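Gorkivix (software)

Gorkivix is a software toolkit for recording, aligning and replaying manipulation demonstrations made with hand-held grippers. It covers marker tracking, camera calibration, gripper width estimation, and conversion of recorded episodes into training data for visuomotor policies. The toolkit is written in C++ with Python bindings and is developed by the Jasińska laboratory. It grew out of an earlier internal package, Lerno, which handled single-arm recordings only.

Overview

A recording session in Gorkivix uses one or two hand-held grippers, each carrying a wrist camera and a rigid cube printed with square fiducial markers. A head-worn camera supplies a third view. The pose of each cube is estimated in the head camera image and chained through the head pose to obtain gripper trajectories in a fixed table frame. Tabletop tasks with small household and office objects make up most of the published configurations. 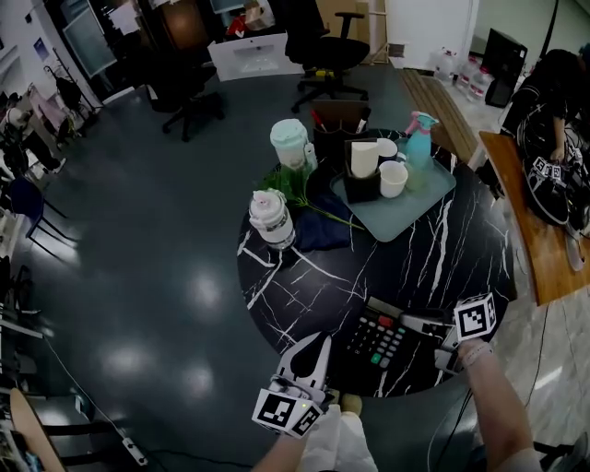
Tracking runs in two passes. The online pass reports marker visibility and a coarse pose, and is used only to warn the operator of dropouts. The offline pass solves for the full trajectory with a sliding-window optimizer, using marker corners, inertial readings and visual features from the wrist camera. When no cube face is visible, the solver relies on the last two terms, and the affected span is flagged in the episode file.

Perception

Wrist cameras are modeled with a four-parameter fisheye projection. Images are kept in their original circular form on disk, and rectification is applied at load time if the policy requires it. Finger opening is read from the same image by fitting a template to each fingertip. Fingers of different shape or color need separate templates, stored in the tool profile.

Low, dark objects such as keypads and calculators are a known difficulty. Their outlines are weak against a dark tabletop, and the fingers hide much of the surface during approach. Version 2 added a contact-region crop that is passed to the policy at full resolution, next to the downsampled full view.
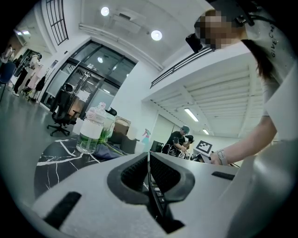 Control and replay

Replay is handled by Jetero, a separate process that maps recorded gripper trajectories onto robot arms. Jetero checks each trajectory for joint limits, singularities and self-collision before execution. Trajectories that fail are first shifted as a whole in the table frame; if no shift works, the episode is marked as unreachable and left out of the replay set. It remains available for training perception modules.

Commands are sent as timed end-effector targets. Latency of the camera, the arm and the gripper is measured separately for each station, and the observation streams are delayed to match the slowest one. A latency of 76 ms is assumed where no measurement exists.

Data format

Each episode is a single directory holding compressed video, a trajectory table and a plain text manifest. Timestamps are in microseconds on the host clock. An episode may contain at most 3000 trajectory rows; longer recordings are split at the point of lowest gripper speed. The reference dataset shipped with the toolkit has 1227 episodes.

Limitations

Reflective floors and ceiling lamps can produce false feature matches in the wrist view, and masking of these regions is manual. Rolling shutter is not modeled. Two grippers held close together may hide each other's cubes from the head camera, and bimanual episodes have a higher share of flagged spans than single-gripper ones.

See also

Hand-eye calibration
Imitation learning
Fiducial marker
Visual-inertial odometry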